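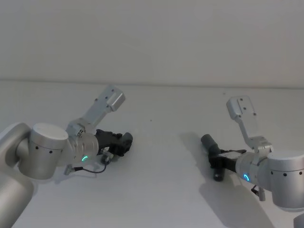 Give Small Towns Their Night Trains Back

December 6, 2018

I rode the night train out of Avville in April, and I have been a pest about it ever since. Friends have heard the whole story, the upper berth and the squeaky ladder and the paper cup of coffee that arrived with the sunrise. I'd like to tell it to more people, and I'd like to argue for something while I'm at it: we should be running far more overnight trains, and they should stop in places most of us have never heard of.

The line from Avville to Cedus covers 500 miles and makes stops at Ruchti and Girnunach along the way. You leave after supper. You wake up somewhere else. I know airplanes are faster, I've been told so at every dinner since spring, but think about what the fast trip really asks of you. There's the drive to the airport, the line, the other line, the wait at the gate, the flight itself, and then a second drive from some field far outside the city you wanted. Take the early flight and you've ruined your sleep. Take the late one and you've lost an afternoon and paid for a hotel room on top of it. The night train uses hours you were going to spend lying down anyway!

My ticket with a berth cost 220 dollars. The seat alone would have been less, and plenty of people in the coach cars seemed to be doing fine with a neck pillow and a blanket from home. I wouldn't call 220 dollars cheap. But it was my travel and my bed together, and I walked off the train into the middle of Cedus, four blocks from breakfast.

What I love most, though, is Girnunach. The town has 1,302 residents according to the sign at the station, and the train stops there at ten past three in the morning. I was awake for it (the ladder again). The platform had one good lamp and a bench, and a family was standing under the lamp with a suitcase and a sleeping toddler, all of them waving at an older woman climbing down from the coach behind mine. There was a lot of hugging. Then the doors closed and we were rolling again, and I lay there grinning at the ceiling like a kid.

There is no airport in Girnunach. The bus quit years ago. If you are too old to drive 224 miles to see a specialist, or too young, or your car isn't up to it, that train at ten past three is how you get out and how people get in to see you. It's an awful hour, I'll grant that. A second train each day, running opposite, would give the town a stop in the middle of the afternoon, and I'd put that ahead of almost anything else on my wish list.

The usual objection is money. Night trains lose it, people say, and some of them surely do. Sleeping cars carry fewer riders than coaches, crews have to be paid overnight, and sheets have to be washed. All true. But we don't ask the two-lane highway past Ruchti to turn a profit before we plow it. We plow it so people can get where they're going. I'd like to see a rail line judged the same way, at least in part, and I'd like the person doing the judging to stand on the Girnunach platform once before signing anything.

The other objection is that the trains are old and late. Mine was forty minutes late, and the heater in my compartment had two settings, off and August. So fix the heaters! Buy some new cars. Give passenger trains a fair shot at the track so they aren't parked on a siding while the freight goes by. Every one of these is an ordinary problem with an ordinary repair, and I can't see why a bad heater should be used as proof that people don't want to ride. The sleeping car was full on my trip. I had tried to book the week before and couldn't get in.

I should say something about the dining car too, because I think it matters more than the planners believe. They sat me with three strangers, as they do when you travel alone. We talked about pie crust, knee surgery and whether Ruchti has the better high school band - it does, I was told, and firmly. On a plane I'd have put my headphones in before we left the ground. I had the chicken, which was fine, and a slice of lemon cake, which was wonderful.

The schedule for next year is being drawn up now, and the railroad is taking comments by mail and at the ticket windows in Avville and Cedus. If you've ridden the line, write and say so. If you haven't, go ride it first. Ask for the upper berth if your knees allow it, and bring an extra pair of socks.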